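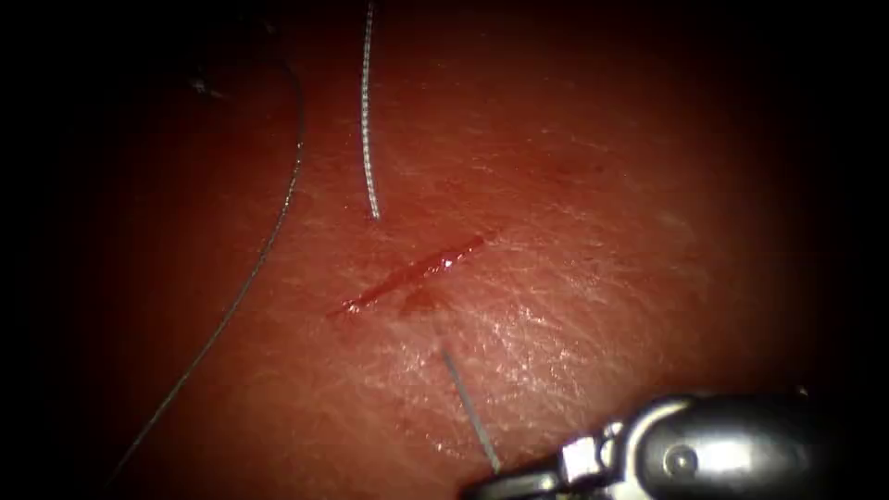 Speaker notes: Closing Up, or What the Thread Is For
Fledaseck Skills Evening, November 14, 2021
30 minutes, including the bit where the clicker fails

OPENING
Say hello. Check the people at the back can hear. They will say yes regardless.

Start with the confession. My first year, I thought suturing was sewing, and I was good at sewing. I had made curtains. My supervisor at Koppel looked over my first row and asked whether I was planning to hang it in a window.

Pause for laugh. If no laugh, move along briskly, there is plenty to get through.

THE CUT
Point one: look before you reach for anything. People pick up the needle holder the way other people pick up a phone. Hands want a job.

Things to look at, and say these slowly because they'll be writing:
- Which way does the cut run, and which way do the natural creases run?
- Is it wider in the middle than at the tips? Then the middle is where the pull is.
- Are the edges crisp or ragged?
- Where is your light? If half the field is in the dark, fix the lamp first. Your eyes are not going to improve during the procedure.

Mention shine. A wet surface throws highlights all over the place and a fine dark thread disappears among them. I once spent most of a practice session hunting for an end I was leaning on. Festwood now stocks colored thread for the practice benches and I take full credit, although I was not consulted.

THE THREAD
Loose thread is the great comedy of this work. It has a curve in it from the packet and it intends to keep it. Draw it through smoothly, keep the long end where you can see it, and don't let it wander across the field making friends.

Ask the room: who has tied their own glove into a knot? Raise own hand first.

THE ROW

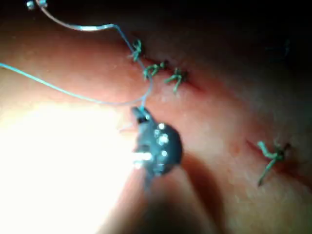
Four interrupted sutures, three close together and one farther along the line.

Let them look at it before talking. Count to 6 in your head. It will feel like a month in April.

Then talk about spacing. Everybody notices the gap between the third knot and the fourth, so ask them what they'd do with it. Somebody will say "put one in the middle." Ask where exactly the middle is, and enjoy the silence. The edges are together along both stretches with knots in them, so give credit for that before anyone gets superior.

Tails next. Three shorter, one longer. Too short and the knot may slip, too long and they get into the neighbor's business. Pick a length and stay with it. The Jarkemley handout has a diagram, which is on page 4 and which I'm told somebody has read.

Puckering: a little at the seam is worth talking about. General rule for the room is to bring the edges together and then stop. Beginners pull until they feel safe. The tissue does not feel safe. (Drop this line if running late, I only like it because I wrote it.)

PRACTICE HOMEWORK
Tie 200 knots before the next session. On a chair leg, on a drawer handle, on the string of a bathrobe if you live alone. Wait for the groan. Tell them it was the same number when I trained and I groaned too, at greater length.

Half with the dominant hand, half with the other. The other hand will be insulted at first.

QUESTIONS
Likely ones:
"How tight?" Show with the practice cord, it's in the left jacket pocket. Check the left jacket pocket before going on.
"Continuous or interrupted?" Depends on the wound. They hate this answer. Give it anyway, then talk about what happens in each case if one stitch fails.
"Can I use my own scissors?" No.

Sharps bin is by the door. Say it twice, and stand near it while they pack up.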